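Reloading › Revolver › Crimp and Bullet Pull
6 min read

Bullets walking forward in a light revolver, crimp looks fine

I load .357 for a small five-shot with an alloy frame. With the last batch, bullets in the unfired rounds are creeping forward under recoil. Twice now the last round in the cylinder has moved far enough to drag on the frame and make the cylinder hard to turn.

Load details, leaving out the powder charge as it is well inside the book and the book is not the problem:

Bullet: 158 grain plated flat point, Udier, lot 3909
Brass: mixed headstamp, fired an unknown number of times
Dies: Pudesard three-die carbide set, seating and crimping in one step
Crimp: roll, set by eye

The same dies and the same crimp setting gave me no trouble in a four-inch steel gun. I turned the seating die down another half turn to get more crimp, and it seems to have made things worse. A few of those rounds show a slight bulge just under the case mouth and will not drop freely into the chamber.

I can turn a bullet with my fingers in maybe one loaded round out of a box. I had assumed that was a brass problem and set those aside.

What should I change first? I would prefer not to buy a different bullet, as I have most of a case left. My bench is small but level, and all my measuring gets done at the other end of it.
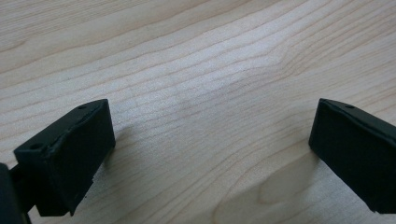
Clear end of the bench, June

I have a caliper that reads to a thousandth and a plug gauge borrowed from work. I don't own a case trimmer. I can get one if that is the answer, but I would like to know it is the answer before I spend the money.

Posted by chamberflag_31

Britta Schwerdtfeger

Start with neck tension. Crimp is the second thing holding the bullet. The first is the grip of the case wall along the full length of the seated bullet, and a round where the bullet turns by hand has very little of that. No crimp will make up for it.

The bulge you describe is the usual result of too much roll crimp applied while the bullet is still moving down. The mouth bites into the plating, the bullet keeps traveling, and the brass below the mouth is pushed outward. Once it is pushed outward it no longer touches the bullet. You have added crimp and taken away tension, which fits with the extra half turn making things worse.

In order:

1. Back the seating die off to where it was, or a little less.
2. Measure the expander plug in your die set. For a .357 inch jacketed or plated bullet I want the plug at .354 or .355. Many sets ship with a plug closer to .356 or .357, meant for cast lead bullets at .358. If yours is in that range, chuck it in a drill and polish it down with fine emery cloth, checking often. A plug that small costs you nothing but a bit more force on the handle.
3. Size a few cases and measure the inside of the mouth before and after expanding. If the sized case is already large, the brass is thin or the sizing die is oversize, and polishing the plug will not help with that.
4. Bell the mouth only enough to start the bullet. A wide bell work-hardens the mouth and gains nothing.
5. Seat all the rounds with the crimp backed out completely. Then raise the seating stem, lower the die body and crimp in a second pass. You can do this with the dies you own. It is one extra pull of the handle per round.

On crimp location: plated bullets often have no cannelure, and a hard roll crimp can cut through the plating. Look at the bullet after you pull one. A shallow, even ring is acceptable. If you see lead, back off. With a bullet that has no groove, a taper crimp or a very light roll is about the limit, and neck tension has to do the rest.

On trimming: mixed brass varies in length, and with a roll crimp a long case gets a heavy crimp while a short one gets almost none. You will see this plainly if you measure twenty cases. Sorting by headstamp and then by length gets you most of the benefit of trimming and costs only time. I would do that before buying a trimmer.

Then test it properly. Load the cylinder full, measure the overall length of one round and mark it with a felt pen. Fire the others and measure the marked round again. Do this more than once, with the marked round left for last each time. I pass a load if the marked round has grown no more than a few thousandths and the cylinder still turns freely. Pull down the rounds with bulges. Do not try to fix them by running them back through the sizing die with a bullet in place.

One more point on the steel gun. It is heavier, so it moves back more slowly and pulls less sharply on the bullets. A load that holds in it tells you little about a gun of half the weight.

oldtoolsteel

Had this with a Xenos alloy frame. Bought the separate crimp die from Ilcombe, part 2724 in the catalog I have, which may be out of date. Crimps in its own station and irons out the bulge. Problem went away.

Also switched to 125 grain bullets at about the same time, so I can't say which one did it. Lighter bullets do pull less. You said you don't want to change bullets, so this may not be much use to you.

primerpocket

Just crimp harder. Factory rounds have a heavy crimp and they don't move.

Reply from Britta Schwerdtfeger: Factory magnum rounds with a heavy roll crimp are normally loaded with a cannelured bullet in new brass of uniform length. He has neither. He has also tried a harder crimp, and the result is in the first post.

Reply from chamberflag_31: Plug measured .3565. I have taken it down to .3545, and the bullets no longer turn by hand in any headstamp I have tried except 2 cases that look thin at the mouth, and those went in the scrap bucket. Seating and crimping are now separate steps. I have not shot any of these yet. Will measure the last round as described and post the numbers.

Tagged: bullet jump, neck tension, expander plug, lightweight revolvers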